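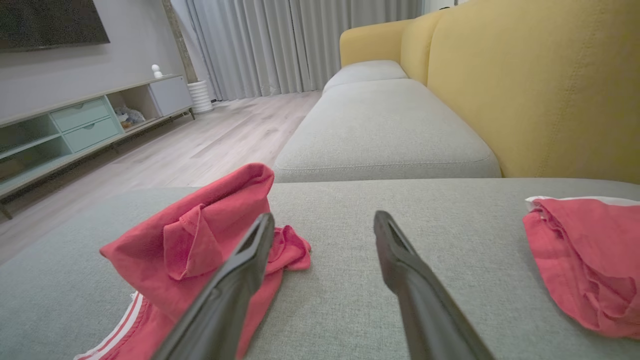
House Rules for Household Robots

How one service firm wrote its code of practice for machines that handle other people's belongings

A crumpled red garment on a gray sofa seat is a small matter to the person who lives with it. To the technicians of Todorova, a firm that maintains and supervises domestic robots, it is covered by four separate clauses of a written code. One governs the approach of the gripper. Another governs the cloth. A third concerns the furniture underneath, and the last concerns everything else in the room that the robot's camera is able to record.

The code is known inside the firm as the Pretotley rules, after the town in which the first supervised home service was offered. It was revised in March and now runs to 84 clauses, grouped under 5 headings: entry, sight, contact, interruption and departure. The revised text applies to every home in which the firm's staff set up or oversee a robot, and to the training apartments where procedures are tested before they are used with customers.

Industrial robots have long been governed by fences, marked floors and locked gates. A living room has none of these. The people present may be asleep, elderly or three years old. The objects are soft, and they are seldom left in the same place twice. The authors of the code took the view that a machine in a home should be held to the manners expected of a careful guest, and that those manners should be set down in words that a resident could read without help.

Contact with soft goods

The heading on contact is the longest of the five, and most of it deals with clothing and bedding. A jersey knit, a lined jacket and a pair of athletic shorts with a striped trim will each fold and slip in their own way. When a garment lies in a heap, the robot may have no clear view of a waistband, a sleeve or a hem.

Clause 31 requires the fingers to be opened fully before they come down over any fabric. Clause 32 sets a pause above the item, during which the operator or the control software confirms that what is about to be grasped is the garment alone. Upholstery receives particular attention here. A woven seat cover can be pinched along with the clothing that rests on it, and a pulled thread in a customer's sofa is recorded as damage even when the customer declines to complain.

Clause 34 addresses color. Where two garments of similar color lie on the same seat, they are to be treated as separate items until each has been lifted clear of the other. The earlier edition had no such clause. It was added after trials in which a machine gripped two shirts together, raised both, and dropped the second on the way to the basket.

Lifting is to be done slowly for the first hand's width. If the load rises faster than expected or the cloth goes taut, the robot lowers the item and releases it. A second attempt is permitted from a different side. A third is not, and the item is left where it lies for a person to deal with.

"Our staff found that last instruction hard to accept," said Ognjen Obradović, who led the revision. "They are proud of the equipment and wish to see the task finished. We ask them to remember that a shirt left on a sofa has done no harm to anyone."

What the camera may see

A camera mounted near the gripper is pointed at the work, yet a room comes with it. Televisions, shelves, cabinets and curtains all pass through its view. The heading on sight therefore treats the background as the resident's private property.

Before a robot is switched on, the technician walks through the room with the resident and asks whether anything should be covered, closed or removed. Mail and photographs are mentioned by name. Open shelves are checked again from the height of the gripper, which is lower than most people think to look. Recordings are kept only with written consent, and the consent form fits on one page. A resident may withdraw it at any time of day by speaking to the technician present or by calling the firm.

The code also forbids the robot to open a drawer or a cabinet door unless that particular drawer or door is part of the agreed task. A request to tidy the sofa extends to the sofa and to the floor immediately in front of it. It does not extend to the media console across the room.

Stopping

The rules on interruption are brief. Any person in the home may stop the machine, including a visitor and including a child. The stop control is shown to everyone present at the start of the visit. After a stop, the robot may not resume until an adult member of the household has agreed aloud.

Fragile objects receive a margin of 50 centimeters, measured from the nearest moving part of the arm. Figurines, vases and lamps fall within this rule wherever they stand. Sheer curtains are also included, as they can move in a draft and reach an arm that was clear of them a moment before.

Adoption elsewhere

Two other organizations have taken up the code in part. Flemine, which cleans and prepares furnished apartments, has adopted the headings on entry and departure without change. The Vinditz residence, a housing complex for older adults in a building completed in 1945, uses the full text with a larger typeface and an added clause on hearing aids and eyeglasses left on seats.

Each organization sends its incident notes to Todorova twice a year. The notes are read alongside the clauses they concern, and a clause that draws repeated questions is rewritten in plainer terms. Clause 32 has been rewritten in this way over five times.

The departure rules close the document. Cushions are returned to their places, the floor is checked for buttons and threads, and any garment the robot could not move is pointed out to the resident before the technician leaves. The resident then signs the visit sheet, with space for remarks, and keeps the top copy.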